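Who Is the Kids' Menu For?
Speaker notes, Áine Dolan, 8/22/26

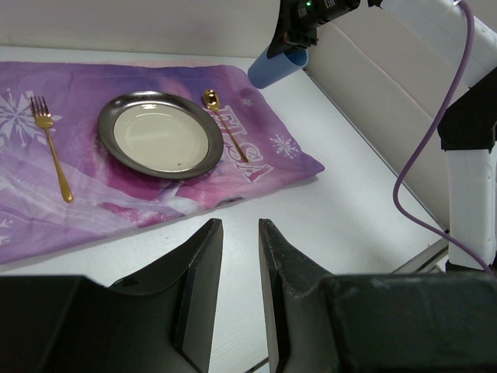

Start slow. Let people sit down. Coffee is still going at the back.

Thank Gilmartin for the room. Mention that I have no products to sell and that I turned down the Veteo sponsorship. Don't make a thing of it, just say it once.

Opening question to the room: who here has bought something because it promised to make a picky child eat? Wait for hands. Put mine up too. I have a drawer full of the stuff. Divided plates, cutters shaped like dinosaurs, a chart with stickers. My son ate pasta with butter before the drawer and he ate pasta with butter after it.

So that's the talk. I want to ask whether any of the things sold to worried parents at mealtimes do what the box says, and who gets to decide that they do.

1. The claim

Read the Clolonis box out loud. "Helps children try new foods in 5 days." Pause. Try them how? A lick? A bite? Do they eat it again the next week? I wrote to the company in December and asked. I got a polite letter and a coupon.

Say clearly: I don't think they're crooks. I think someone in an office needed a number for the box and five sounded quick.

2. The study, such as it is

This is the part people will want to argue with, so go carefully.

The Clolonis leaflet mentions a trial with 40 families. Things I would like to know and could not find out:
- how the families were picked
- whether there was a group that got nothing
- who wrote down what the child ate

My guess on the last one is the parents. A parent who has just been handed a free kit and asked if it's working is going to be generous. I would be. I once told a dentist we flossed.

Also, children change on their own. A four-year-old who won't touch a pea may eat peas at six with no help from anyone. If you sell a thing to the parents of four-year-olds and check back later, you will get some very happy letters.

(Somebody usually asks here if I'm saying nothing works. Say: hold that, it's coming.)

3. Characters

Cartoon faces on cups, mats, spoons, yogurt. The pitch is that the child comes to the table because a friend is there. Fine. I believe it gets some kids to the table. I'm less sure it gets anything into the mouth, and I'm very sure it gets the parent to the register.

Tell the Genau cup story here. Keep it short this time! We bought the blue one, he would only drink from the blue one, the blue one cracked, and we had three weeks of crying over perfectly good milk. The cup had one job and it made the job harder.

Question to put to them: if the character is what the child likes, what happens at Grandma's house, where there isn't one?

4. What I'd trust a bit more

Don't oversell this section. Last time a woman wrote down every word like it was a prescription.

Offering the same food many times without a fuss. Eating it yourself where they can see. Small amounts. Letting them leave it. None of this comes in a box and none of it is quick, and I've seen it go nowhere for months. Still, it costs nothing, and it doesn't leave you feeling cheated when it fails.

If a child is losing weight, gagging, or down to a handful of foods, that's for a doctor. Say this part twice. My doubts are about products and they are not a reason to skip an appointment.

5. How to read a box

Three questions for the store aisle:
- What exactly is supposed to change?
- Compared with what?
- Who checked?

Then the refund test. If they say it works for 100 percent of families, ask if they'll give your money back when it doesn't. Veteo has that figure on its website. I asked. The refund covers "unopened items only." Leave room for the laugh, but move on if there isn't one.

6. Questions I expect

"My daughter really did start eating after we got the kit." Good, I'm glad, and keep the kit. I can't tell you it didn't help. Neither can the company tell you it did.

"Isn't it harmless?" Mostly. The money is real, though, and so is the guilt when the other mother's kid ate broccoli by the end of the week and yours threw it at the dog.

"What does your son eat now?" Pasta with butter. Also, since spring, cucumber, for reasons he won't discuss.

Skip the Gilmartin survey if we're running late, it's weak anyway and I only kept it in because they asked.

Handouts are on the chair by the door. Remind them the room has to be clear for the next group, and take the clicker home this time.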